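News from the Robot Club

Laundry group goes into its second term

The laundry group of our robot club started again on Thursday, January 2, 2025, one week earlier than the other groups. Theophilus Frimpong opened the workshop for us at the end of the holiday, and we thank him for this. The heating was not yet on, so most of us worked in our coats until lunch.

For those who are new: the group wants to teach an arm to fold clothes for the Grorketti student contest in March. The rules came by post before the holiday. Each team has 8 minutes to fold 3 garments, and the judges choose the garments from a box on the morning of the contest. The teams may not touch the cloth after the start signal. A garment which falls on the floor gives no points.

In the autumn we practised only with towels and tea towels. This went well, and perhaps it made us a little too proud. A towel has four corners and lies flat. Clothes with an elastic waist are another matter — the waist pulls itself together, the cloth rises beside it, and the program cannot easily decide where the front layer ends and the back layer begins. Ashton Tuhiwai has now written a new part of the program, which looks for the waistband first and for the corners later. We call this version Nusutent, after the name of the folder in which he saved it by mistake.

To train the program we need many recordings of a person guiding the arm. Before the holiday we had 269 good ones. Our aim is 840 by the end of February, so every pair of hands is welcome. You do not need to know programming. It takes one afternoon to learn how to move the arm slowly and how to close the fingers on a single layer of cloth, and Ashton will sit beside you the first time.

Two requests. First, please bring clothes that you no longer wear, in strong plain colours if possible. Our tabletop is white, and white shirts gave us much trouble in November. Second, please write the name of the garment in the green notebook before you start recording, and not at the end of the day, when we all remember it differently.

The Kyei group, which builds the sorting machine, meets in the same room from next week. They will have the long bench by the window and we keep the table. If you would like to join the laundry group, speak to Theophilus after any meeting or leave a note in the box by the door.
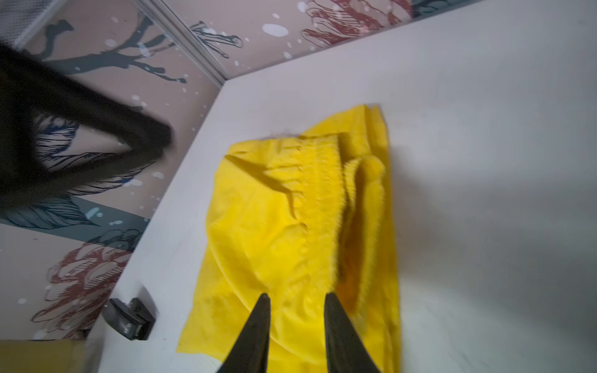
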